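Coffee sample pouch

A coffee sample pouch (also called a trial pouch, sample bag or taster) is a small sealed bag of roasted coffee, sold or given away so that a buyer can try a coffee before ordering the full-size product. Sample pouches are used by roasters, online shops and cafes. They usually hold enough beans for one or two cups.

Contents and size

Most sample pouches contain whole beans. Ground coffee is also sold this way, but it loses aroma faster after opening, and many roasters offer it only on request. Weights are set by the brewing method the roaster has in mind. A pouch meant for pour-over often holds enough for a single brew, while one meant for espresso may hold a little more, as the first shot is commonly spent on setting the grinder.
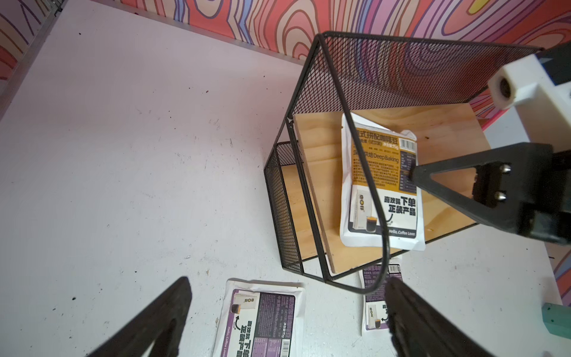 Weight is normally printed near the name of the coffee, together with the type of beans and a barcode. Buyers comparing samples from different sellers are advised to read the weight first, as pouches that look alike may differ by several grams. On a Chinese-language pouch of espresso blend beans (意式拼配咖啡豆), the net content is given as 25 g on a yellow band, with the English words "Deep Baking" nearby. The second phrase refers to a dark roast. The Chinese verb for roasting coffee, 烘焙, is also the ordinary word for baking, and "baking" is a common literal translation on packaging. In English-language coffee writing, "baked" has a separate meaning and describes a roasting fault that leaves the cup flat and bready.

Labeling

Color is widely used to tell coffees in one range apart. The layout stays the same from pouch to pouch and only the background of the label changes, which keeps design costs low and lets packers sort by eye. There is no shared standard among sellers. A yellow label may mean a dark roast in one range and a washed coffee in another, and the printed text is the only reliable guide.

Besides the name and weight, a label may carry the roast level, a storage note, a nutrition panel and the roast date. The date is sometimes stamped on the back or along the seal – it can be faint, and it rubs off some films with handling. Many sample pouches also carry advertising for the full-size product. The slogan 喜欢就下单 ("order if you like it") is one instance of this and is placed where the customer will see it while opening the bag.

Storage

An unopened pouch keeps best in a cool, dark, dry place. Larger coffee bags often have a one-way valve that lets carbon dioxide out after roasting. Small pouches are frequently made without one, and the beans are rested before packing so that the bag does not swell. Once opened, a sample is best used the same day. A folded top with a clip will hold it overnight, with some loss of aroma.

Pouches take up little space but slide over one another when stacked flat. A wire shelf or a shallow tray is the usual answer in cafes. At home they are often stood on edge in a box, labels facing forward, or laid out on a table when a choice is to be made.

Comparing samples

A simple comparison needs two or more coffees, the same water and the same dose for each. The pouches are laid out and grouped by label color or roast level, and the lighter roasts are generally tasted first. The coffees are ground one at a time, with a small amount of the next coffee run through the grinder and thrown away between them. Each cup is tasted hot and again after it has cooled.

With mixed sizes in one set, the larger pouches are normally kept for last, after the small ones have narrowed the choice. Notes should be written before the tasters talk to one another. 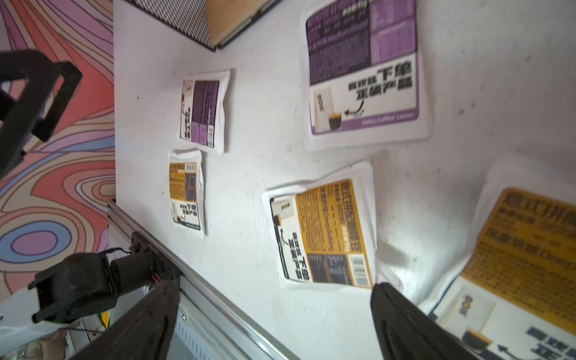

Viera Machala, in a comment to the Hustthorpe coffee newsletter dated December 27, 2020, objected to sorting by color at all. She wrote that she had "put two bags together for weeks on the strength of the label" before reading that one was a medium roast and the other dark, and she recommended writing the roast level on a strip of tape across the top seal. Joelle Harb replied the following January that tape was fine for a cafe but spoiled a blind tasting, and suggested marking the underside.

Commercial use

Samples are sold singly, in mixed sets, or added free to other orders. The roaster Kimum began adding a pouch to each parcel as a trial and packed 2,000 of them in its first season. Esov sells a set of 17 coffees, with the price taken off a later order of full-size bags. Sleiman, which supplies cafes, limits each customer to 3 free pouches and charges for any beyond that.

The main cost is packing. Filling small bags by hand is slow – up to 120 an hour for one person at a bench – and the film and label make up a larger share of the price than they do in a full-size bag. The same point is raised against sample pouches on grounds of waste, as the laminated films used for many of them are hard to recycle. Some sellers have moved to paper-based pouches, which have a shorter shelf life.

See also

Coffee bag
Coffee cupping
Espresso blend
Roast level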